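Choir news: the summer sing is on, and you should come

What a term! If you were in the hall for the last rehearsal before the break you'll know why I am still humming the alto line of the Ververidis while I do the washing up. We had been fighting with that piece since spring, and then on the final evening the tenors came in together on page 2 and the whole room sort of lifted. Orestis Karagiannis stopped conducting for a bar and just grinned at us. More of that, please.

So, to business. The summer sing is on August 1, 2018, in the upstairs room at Civum, and it's open to anyone. You don't need to read music and you don't need to have sung since school. We'll warm up together, learn two rounds by ear, and have a proper go at a lullaby that Stamatia Pappas has arranged for us in three parts. I've had a sneak look at the score and it is lovely – simple in the tune, with a bass part that the basses will thank her for. (They usually get one note and a long wait.)

Doors open 20 minutes before we start, and the warm-up begins promptly, so please don't drift in halfway through the sirens. The singing itself runs for 45 minutes, then tea, then another short go at whatever we liked best. Bring a bottle of water and a pencil. If you have a folder from last year, bring that too, as we are very low on the black ones.

A word about breathing, which so many of you asked about after Melina Tzanetos took the sectional. Her exercise was the one with the long hiss: breathe in low, let your ribs stay wide, and hiss out slowly and evenly until you're done. Do it once in the morning and once in the evening and leave it at that. I was very doubtful, and after a fortnight I got to the end of the long phrase in the second verse without snatching a breath in the middle of "remember". I was so pleased I rang my sister.

Melina also wants us to stop lifting our chins for high notes. Try singing the top phrase while looking at a spot on the wall level with your eyes, shoulders down, knees soft. It feels far too easy and it sounds so much better! 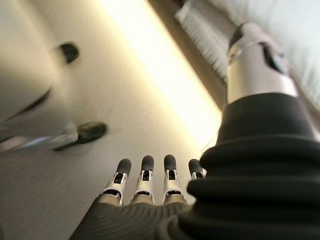 The sopranos have a little homework as well. The entry at letter D is still late, and Orestis would like you to speak the words in rhythm a few times before you sing them. Clap the beat if it helps. Altos, you are safe this month, but do look at the key change again, the one where we all went somewhere different and met up at the end.

Looking ahead, the November concert will be at Trurus with our friends from the Grustitz singers, and we're sharing the second half with them. Chrysanthi Nikolaidis is putting the running order together and would love to hear which of our old pieces you'd like to bring back. I've already asked for the sea song, and I'll keep asking.

Zoi Sotiropoulos is looking after the music library over the summer, so any borrowed copies should go back to her, pencil marks and all. She has also found a box of carols that we haven't touched in years, including a really beautiful one in a minor key. If you'd like to help her sort through it, have a word with her over tea at the summer sing.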